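Teaching by demonstration (robotics)
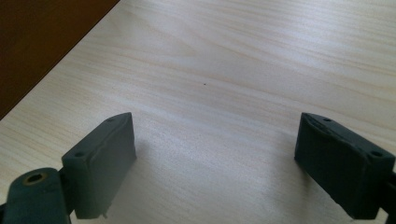 Contributed by the Meditz handbook desk, robotics section editor
Last edited 1 Apr 2019

Teaching by demonstration, also hand teaching or showing. A way of getting a robot to do a task by doing the task yourself, with the motion recorded. No code for the motion. Covers three main methods, see below. Related: imitation learning, teach pendant (stub).

Methods

Guiding the arm. Person grabs the robot arm and moves it through the job. Joints go slack or nearly so. Cheap, no extra gear. Tiring on big arms, and the person's hands get in the camera view.

Remote control. Person drives the arm from a second, smaller arm or a pair of controllers. Good for places a person can't stand. Lag is the usual complaint. The Jiang bench setup used a leader arm with matching joints, so what the hand felt was close to what the arm did.

Hand-held gripper. No robot in the room at all. Person holds a tool with the same two fingers the robot will have, camera mounted on it looking down past the fingertips. Work gets done on an ordinary table, a wood top is fine. Fastest of the three for most people, once they quit trying to use their other hand.

Fingers

Usually two, facing each other across a gap, dark so they stand out on a pale table. Screw holes along the top for mounting. Pivots are often lined with a metal ring because bare plastic wears out at the hole. Scuffs and small chips on the edges are normal wear. Swap the finger when the inner face no longer closes flat, not before. Both fingers should show in the lower part of the view, gap between them open to the table. If only one shows, remount the camera and start teh session over.

Recording

One try is called an episode. Start with fingers open, end with fingers open. Move at the speed you want the robot to move. The Nitier set has 318 episodes of one pick and place task, the later Bonix set has 701 over 18 tasks. Bonix aimed for 800 and dropped the rest for bad tracking.

Shiny tables cause trouble, so does plain wood with weak grain, the tracker has little to hold on to. Soft light helps. Very small items are hard too, a dark speck on the table is only a few pixels wide until the fingers are nearly on it.

Known problems

Robot copies the mistakes as well. Hesitations get learned. Two people showing the same task in different ways can leave the robot stuck halfway between them, so most groups write the order of steps down first. Reach is another one, a person's wrist will go places the arm cannot.

See also: gripper calibration, episode trimming, leader arm. Section on two-handed tasks needs writing, notes from the June meeting are on the talk page.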